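체험판 빌드 1777

드리르노들로(Drirnodlow)의 체험판은 77분짜리였다. 77분이 지나면 세이브 파일이 잠기고, 구매 화면으로 넘어간다. 타이머는 서버가 아니라 클라이언트에서 돌았다. 야드비가 토마셰프스키(Jadwiga Tomaszewski)가 처음 받은 버그 리포트의 제목은 「타이머가 멈춤」이었고, 심각도는 낮음이었다.

그녀는 프레를리(Prerley)의 품질관리부에서 6년째 일하고 있었다. 업무는 재현, 기록, 분류로 나뉜다. 재현되지 않는 것은 기록하지 않는다. 부서 규정 첫 줄에 그렇게 적혀 있었고, 그 줄을 쓴 사람이 그녀였다.

리포트의 재현 절차는 다음과 같았다. 새 게임을 시작한다. 항구 마을에서 등대지기와 대화한다. 등대 3층으로 올라가 창가 의자에 앉는다. 아무 입력도 하지 않는다.

첫 시도에서 타이머는 정상적으로 줄었다. 둘째 시도도 같았다. 셋째 시도에서 야드비가는 의자에 앉은 채 전화를 받았고, 통화를 마치고 화면을 보니 남은 시간이 41분 12초에서 움직이지 않고 있었다. 게임 안의 파도는 계속 쳤다. 갈매기의 경로 탐색도 정상이었다. 메모리 누수는 없었다.

로그를 열었다. 의자에 앉은 뒤 입력이 없는 상태로 1255프레임이 지나면 idle_hold라는 플래그가 참이 된다. 타이머는 이 플래그가 참인 동안 갱신을 건너뛴다. 설계 문서에는 idle_hold가 없었다. 커밋 기록을 거슬러 올라가니 작성자는 야쿠보프스키(Jakubowski)였다. 엔진 외주를 맡았던 회사의 공용 계정이었고, 회사는 작년 12월에 문을 닫았다. 커밋 메시지는 한 줄이었다. 「앉아 있는 시간은 빼 준다.」

그녀는 이 문장을 리포트에 그대로 옮기고, 의도된 동작인지 확인이 필요하다고 덧붙였다. 담당자 칸은 비워 두었다. 배정할 사람이 없었다.

오후 회의에서 사업팀은 수치를 요구했다. 의자에 앉은 이용자의 구매 전환율이 앉지 않은 이용자보다 높은지 낮은지. 분석 도구에는 의자 이벤트가 없었다. 사업팀은 그렇다면 수정하라고 했다. 개발팀은 플래그를 제거하면 컷신 두 개의 대기 처리가 깨진다고 답했다. 결정은 다음 회의로 넘어갔다. 회의록에는 「의자 건, 보류」라고 남았다.

야드비가는 보류 기간 동안 의존성을 조사하기로 했다. idle_hold를 참조하는 코드는 모두 갈리(Garley)라는 내부 라이브러리를 거쳤다.
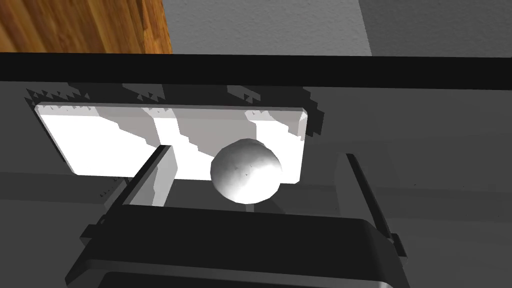 갈리의 저장소에는 주석이 거의 없었고, 있는 주석도 단위 표기뿐이었다. 그녀는 디버그 빌드를 따로 만들어 참조 지점을 하나씩 실행했다. 대부분은 실행 중에 중단되었다. 검은 그리퍼가 각진 공 하나를 향해 뻗어 있었고, 공 뒤에는 희고 밝은 판이 놓여 있었다. 공의 윤곽은 짧은 직선으로 이어져 있었다. 폴리곤을 아낀 것이다. 그녀는 장면을 정지시키고 변수 창에서 idle_hold를 찾았다. 값은 참이었다. 초기값부터 참이었고, 거짓으로 바꾸는 코드는 장면 안에 없었다.

정지를 풀고 시뮬레이션 시각을 확인했다. 0.000초. 프레임 번호만 올라가고 있었다. 그녀는 이 상태를 「시간 미진행, 렌더링 정상」이라고 기록했다. 오류 코드는 없었다.

저녁 7시에 사무실 공조가 꺼졌다. 야드비가는 출시용 빌드로 돌아가 새 게임을 시작했다. 등대지기의 대사를 건너뛰고 3층으로 올라가 의자에 앉았다. 손을 키보드에서 떼었다. 1255프레임 뒤 타이머가 멈췄다. 창밖에서 화물선 한 척이 정해진 경로를 따라 항구로 들어왔다. 선체 그림자의 해상도가 낮았다. 별건으로 등록할 만한 결함이었지만 그러려면 손을 움직여야 했다.

화물선이 부두에 닿고, 선원 모델 둘이 내리고, 하늘의 색온도가 저녁 값으로 바뀌었다. 남은 시간은 58분 40초였다.

다음 날 아침 그녀는 리포트의 상태를 「재현됨」으로 바꾸었다. 재현율 칸에는 세 번 중 세 번이라고 적었다가, 전화가 오기 전의 두 번을 떠올리고 고쳤다. 그 두 번은 그녀가 마우스를 조금씩 건드리고 있었던 것으로 입력 로그에 남아 있었다. 절차의 마지막 줄에 「아무 입력도 하지 않는다」라고 이미 쓰여 있었으므로, 시험자 과실로 분류했다.

심각도는 낮음으로 유지했다. 빌드 1777은 일요일에 배포되었다. 변경 사항에는 그림자 해상도 수정이 포함되었고, 의자에 관한 항목은 없었다.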